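Notes for the tabletop props list, Jasville room. Letay asked for one page instead of the 4 we had, so everything is merged in here. Fix what's wrong and push.

## What this is

A data card for the small-objects set. Everyday things on a black table: balloons, cloths, cups, packets, hand tools. Each session folder has stills plus a `notes.txt` in plain English. No audio.

- **Set name:** Nekum small objects
- **Keeper:** Eyerusalem Wubshet
- **Table notes:** Fermín Yáñez
- **Label checks:** Emese Lakatos
- **Last big edit:** August 2021

## Folders

```
nekum/
 balloons/
 cloths/
 cups/
 packets/
 tools/
 mixed/
 README.md
```

`mixed/` is anything with things from more than one group on the table. Don't split those up, the notes refer to the whole layout.

## Table and backdrop

Matte black top, black fabric behind. Pale things read best on it, so the balloons are mostly light colors. Dark packets are harder, edges get lost. Known problem, no fix yet. Getachew wants a gray mat under them, Emese doesn't. Leave as is for now.

Wipe the table before each layout. Balloon rubber leaves dust and lint from the cloths sticks to it.

## Balloons

Inflate, tie, set down near the middle. Keep them smallish, the big ones roll. Write the color in the notes the way you'd say it out loud: "pale lavender", "light green". No color codes please.

Pointed tools are the usual partner for a balloon. Layout is loose, just keep the other stuff close by so it's in the picture too.
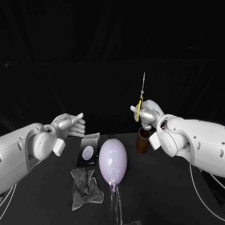
## Cloths, cups, packets

- **Cloths:** crumpled or folded, say which. "Crumpled gray cloth" is a fine label. "Rag" is not, we had 7 spellings of what people ment by it.
- **Cups:** color and shape. Small brown cylindrical cup = `cup_brown_small`. Standing unless the notes say lying down.
- **Packets:** black rectangular ones are `packet_black`. Don't guess the contents.

## Tools

Handle color first, then what's on the end. Example: `yellow_handle_pin`. If you can't tell a pin from a needle write `pin_or_needle` and move on. Fermín goes thru those at the end of the week.

Store points down in the cork block. Not in the cup!! Not in the cloth bin either.

## Labels

One line per object, in this order:

```
name, color, state, where on table
balloon, pale lavender, inflated, center
cloth, gray, crumpled, near balloon
```

Lowercase everything. "Where on table" is loose on purpose: center, left, right, front, back, near X. If two things overlap, label both and add `overlap` at the end of each line.

State words in use now: inflated, flat, popped, crumpled, folded, standing, lying, open, closed. Need a new one? Ask Emese first, then add it here.

`popped` only if you can see the pieces or the burst skin. A balloon with a pin next to it is still `inflated`.

## Known gaps

- No clear balloons at all
- `cups/` is heavy on brown
- Old Enero folders use "purple" for lavender. 35 lines still to change, Letay has the list
- Cloth sizes never got written down for the first 2 sessions
- `tools/` has a few lines with the handle color missing, search for `unknown_handle`

## Changes

- Merged the Hamann props sheet into this file
- Dropped "shiny" as a state word, wasn't a state
- Added `pin_or_needle`
- Renamed `wrappers/` to `packets/`, old links will break, sorry

## Using it

Fine for teaching and for testing labels inside the group. Outside of that ask Eyerusalem. Still need to write up the cork block and bin layout properly, planned for September.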